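Section 4: Laying out the tabletop kitchen

If you've followed me through Section 3, your white table is up and standing level, and you're probably itching to get the food out. Me too! This is the part I like best. Set aside 30 minutes for it the first time, and don't feel bad if you spend 10 of those moving one plate back and forth.

I wrote this layout for the Kokance play kitchen set, but the pieces from the older Sistia box work just as well (the plates are a touch smaller, and the colander has handles that stick out, so leave extra room on that side).

Before you start

Wipe the table down with a damp cloth and let it dry all the way. White shows everything, and strawberry red in particular likes to leave a smudge if you drag a piece across a damp spot. Sort your fruit from your dishes while you wait.

4.1 Placing the big pieces

1. Start with the toaster oven. It goes on the right side of the table, always, and it goes down first. It's the heaviest thing you've got and you don't want to be lifting it over a finished layout. Leave room for the door to open all the way.

2. Put the large round plate in the upper center. Don't fuss over the exact middle. If it looks centered from where you're standing, it's centered.

3. Set the colander on the left, right side up so the holes are at the bottom of the bowl.

4. Add the smaller round dish below the colander and a little to the right of it. The first version of this guide had it up by the fruit, and Xiuying Meng wrote to tell me she kept knocking it with her elbow. She was right, so down it came.

Caution: Keep the toaster oven unplugged while you set out the play food. The plastic pieces are not made for heat and they will never, ever be made for heat, no matter how cute an orange slice looks on a baking rack.

4.2 Adding the fruit

5. Lay the orange slice to the right of the plate, toward the far edge of the table, with the segments facing up.

6. Put one strawberry next to it, just to the right.

7. Take your larger strawberry and lay it on its side between the colander and the plate. It'll roll if you try to stand it up (I've tried, with great determination), so let it lie down and be happy.
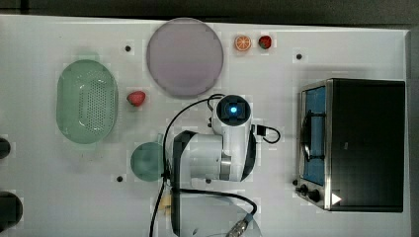
Fig. 4. Dishes, fruit and toaster oven in their starting places.

8. Step back and check your layout against Fig. 4. Look at the spacing more than the colors. Your set may have come with a pink plate or a yellow colander, and that's fine!

Note: The plate stays empty at this stage. I know, I know, everybody wants to put the strawberry on it right away. Serving comes in Section 5, and it's a lot more fun when there's a clean plate waiting.

4.3 If something doesn't look right

The fruit keeps sliding. Your table isn't level after all. Go back to step 9 in Section 3 and give the feet another turn.

The colander rocks. Flip it over and check for a leftover nub of plastic on the base. Arnel Sebastian takes his off with a nail file, I use fine sandpaper, and either one does the trick.

You're short a piece. The full Kokance box has 47 pieces, and the 2 small lids like to hide under the cardboard insert. Check there before you write to Kasstead for spares. Mine took until February to arrive.

4.4 Packing up

Fruit goes in first, into the colander, then the colander goes in the box with the dishes stacked beside it. The big plate slides down flat against the side.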